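Descaling the under-bench boiling water unit

Hard water does its damage slowly. In a boiling water unit mounted under the kitchen bench, calcium carbonate comes out of solution at the element first, then on the tank wall, then in the outlet line. The owner notices a longer recovery time between cups, followed some months later by a spluttering tap.

Fouzia Dogar services domestic units in Druvport, where the bore supply is hard enough to leave a crust on a kettle within a fortnight. Most of her call-outs are for units that have never been descaled. "The manual says every year," she says. "On this water I tell people every 3 months, and I write it on the inside of the cupboard door."

The Filholm tank, common in the newer units at Inden, is typical of the type. It is a vented stainless vessel with a single immersed element and a thermostat pocket brazed to the side. Scale over the pocket insulates the sensor, so the thermostat reads low and the element stays on past its setpoint. The over-temperature cut-out then trips. Owners reset it, it trips again, and the cut-out gets the blame.
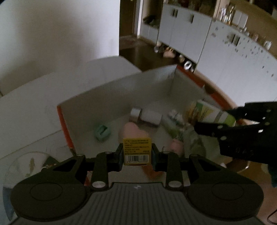
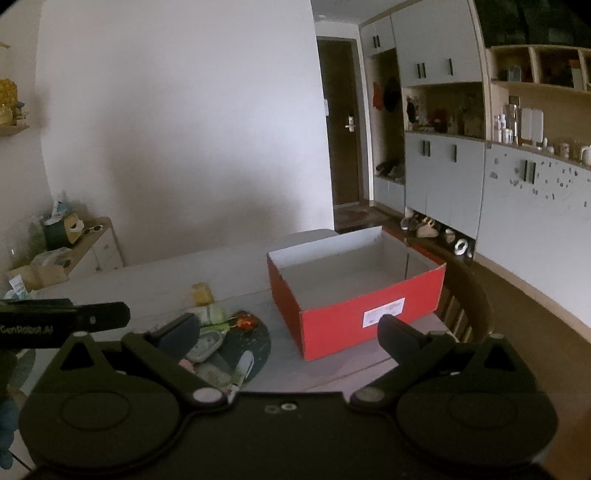 Citric acid is the usual descaler for stainless tanks. It is slower than sulphamic acid but easier on seals, and it rinses out without leaving a taste. Dogar dissolves 30 grams per litre in lukewarm water, fills the tank through the service port with the power isolated, and lets it stand. Heating the solution speeds the reaction, though very hot citric acid can deposit calcium citrate, a residue harder to shift than the scale it replaced.

The filter cartridge must come out first. Acid drawn through a carbon block will release whatever the block has trapped, and the cartridge is then scrap. A bypass plug is supplied with the Filholm; on the older Seyoum units the head has to be bridged with a short length of hose.

Flushing takes longer than the descale. Three full tank volumes is the minimum, checked with a pH strip against the incoming supply. The tank must be full before the power goes back on – an element fired dry will fail within seconds.

Lensa Yilma, who manages a block of flats in Inden, had scale-inhibiting cartridges fitted throughout in September. These dose polyphosphate and are rated for up to 1,000 litres. They slow the build-up but do nothing for scale already in the tank, so each unit was descaled before its cartridge went in.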